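Sallow (video game)

Sallow is a puzzle adventure game developed by Flisard and directed by Ákos Hegyi. The player controls a surveyor who enters the drained harbor town of Hebden and restores its water system one district at a time. The game uses a fixed overhead view and has no combat. It was first released in October for desktop computers, and a revised edition followed on 5/16/23.

Contents
1 Gameplay
2 Plot
3 Development
4 Music and sound
5 Release
6 Reception
7 See also

Gameplay

Hebden is divided into 14 districts, each built on a square grid. Water enters a district from one or more gates on its border and flows downhill according to the height of each tile. The player opens and closes sluices, moves loose stone, and turns pipe sections in order to bring water to every cistern in the district. A district is complete when all of its cisterns hold water at the same time.

Time advances only when the surveyor moves or performs an action. Each step moves the water by one tile. Actions can be undone back to the last bench the player rested on, and resting on a bench also saves the game. Water that leaves a district carries over into the next one, so a solution in the upper town changes the starting conditions farther down. In the later districts the player has to return to completed areas and reduce their supply without emptying the cisterns.

The surveyor carries a notebook that fills in automatically. It records the height of every tile the player has stood on, along with the position of any gate that has been opened at least once. Tiles the player has not visited are left blank. The notebook can be marked with five symbols, none of which has a fixed meaning.

There are 228 cisterns in the game. Of these, 129 are required to reach the ending. The remainder are optional and open short side passages containing letters, sketches, and pieces of the town's tax register. Optional cisterns do not count toward the completion of a district and are not shown in the notebook until filled.

Plot

The surveyor arrives at Hebden by the north road, under orders to measure the town for demolition. The harbor has been dry for a generation and most of the residents have left. At the gatehouse the surveyor meets the lock keeper, who refuses to sign the demolition papers until the old gauges have been read. The gauges work only when there is water behind them, and this gives the surveyor a reason to open the first sluice.

As the districts fill, former residents begin to return. Their accounts of how the harbor was lost do not agree. Some blame the building of the upper reservoir, others a decision by the town council to sell the river rights. The tax register, if collected in full, shows that both events took place in the same year.

In the last district the surveyor can flood the harbor or seal the main gate. Flooding it makes demolition impossible and ends with the surveyor's dismissal. Sealing it leaves the upper town supplied and the lower town dry. The game does not mark either ending as the correct one.

Development

Hegyi built the first prototype as a simulation of water on a height map, with no character and no goal. Jayanthi Shetty joined as lead programmer and replaced the original fluid model, which used fractional volumes, with one in which every tile is either dry, damp, or full. The change made the behavior of the water predictable enough for players to plan ahead. It also allowed the full state of a district to be stored in a small table, which the undo feature depends on.

The game runs on Drokalport, an engine written within the studio for an earlier project that was canceled. Drokalport had no support for large connected maps, and for much of development each district was loaded as a separate level. Shetty added the shared water table that links them after the level designs were already in place. Several districts had to be redrawn as a result, among them the Tannery and the Lower Stairs.

Level design was led by Farzana Liyanage. Her working method was to draw the finished flow of water first and then remove pieces until the district no longer worked. The removed pieces became the player's tasks. A planned district beneath the harbor floor was cut when testers were unable to tell its height levels apart from above. 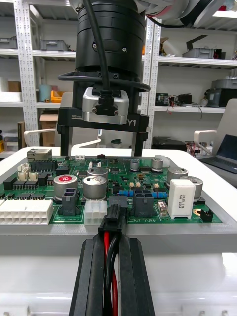 Shakuntala Nigam wrote the script. The text was kept short so that no conversation would take more than a single screen, and the letters found in side passages were written last, once the number of passages was known.

Music and sound

The score was composed by Khairul Hidayat. Each district has one theme, split into up to five layers that are added as cisterns are filled. If a cistern runs dry, its layer drops out at the end of the current bar. The harbor theme combines phrases from the earlier districts and is heard complete only in the flooding ending.

Release

The revised edition added a larger type size, a setting that shows tile heights as numbers, and a correction to the Lower Stairs, where a stone could be pushed into a position that blocked progress. Saved games from the first version can be loaded in the revised edition, except for those made inside the Lower Stairs.

Reception

Reviewers generally praised the link between districts and the clear behavior of the water. The most common complaint concerned the distance between benches in the second half of the game, which can make a single mistake costly. Opinion on the optional cisterns was divided. Some reviewers considered them the best puzzles in the game, while others found them hard to locate without a guide.

See also

Drokalport (game engine)
List of puzzle adventure games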